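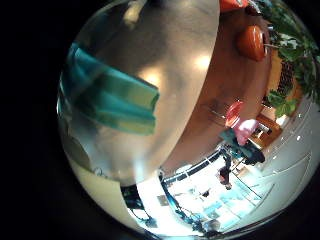
4. Who taught whom, and does it show in the playing?

I went into this part of the study expecting the family question to be the easy one. Either a harmonica player grew up in a house with another player in it or they didn't, I thought, and I could sort my 41 players into two piles and get on with listening. It took me most of January to see how badly that was going to go.

The trouble starts with what people mean by "taught". Several players in Grura told me flatly that their father or aunt had never taught them a note. Then, ten minutes later, they'd be telling me how they used to sit on the stairs on club nights and work out which hole a phrase started on. One man said he had no teacher at all, and his first recorded solo follows his mother's turnaround almost breath for breath (I have both on tape, and I played them to him, and he laughed for quite a while). So I gave up on "taught" and asked a duller question: before you ever played in public, whose playing did you hear most often in the same room?

That worked much better. Once I had the answers I went back to the 426 takes in the Jendevura collection and marked each one for three things: how the player gets into a bend, where they breathe in a slow twelve-bar, and what they do with the last two bars before the verse comes round again. I left tone out. I know some readers will object to that, and I do have opinions about tone, but the older takes were made on a machine that flattened everybody and I couldn't see a fair way to compare them with the newer ones.

4.1 Slow numbers

The slow numbers gave me far more to work with. Of the 426 takes, 257 are slow enough for the breathing to be heard clearly, and these are the ones I lean on from now on. Players who had grown up hearing a relative tended to breathe late, often right over the change to the four chord, and they did it in the same spot verse after verse. The ones who had come to the instrument through records were much less regular. They'd breathe late in one verse and early in the next, and a few of them told me they had never given it a thought.

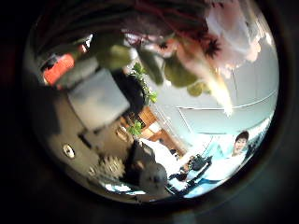

Figure 3. Close view from beneath a bouquet, with pink-and-white blossoms and dark reddish leaves.

I should be careful here, as regular breathing could just as well come from playing with the same band for years. The house band at the Telelmont club hardly changed its line-up over the whole period, and a steady drummer will settle anybody's habits in the end. I tried to get round this by looking separately at players who had sat in at more than one of the 9 clubs. The late breath followed them from club to club. The turnarounds didn't — those seem to belong to the room, or at least to whoever was on piano.

4.2 The turnaround puzzle

I'd had the turnaround down as the family fingerprint, if there was going to be one. It's the bit people hum, it's the bit they show off, and every player I spoke to could name somebody they'd pinched one from. Perhaps that is the very thing that makes it such a poor guide. A good turnaround gets passed along a bar in an evening. There is one on the early Kulkarni recordings, a little falling figure with a gap in the middle, that I found in the playing of people who had no connection with each other beyond having bought the same record.

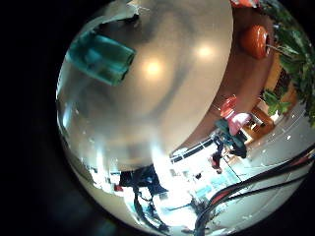
Breathing is different because hardly anyone listens out for it. You can't very well steal a thing you haven't noticed, so if it does travel from one player to another I'd expect it to need long hours in the same room, and childhood is when most of us have those to spare. I can't prove that from tapes. What I can say is that when I asked players to copy a relative's solo for me, they got the notes right and put the breaths where they always put their own. When I asked them to copy a stranger's, the same thing happened, and the breaths were no closer and no further off.

The bends fall somewhere between the two. Players from Grura scoop into the draw notes from a long way down, whatever their family background, and players from Telelmont hit them nearly straight. I take that to be a local taste, and I come back to it in Section 5, where the dance-hall tapes give a longer run of years to look at.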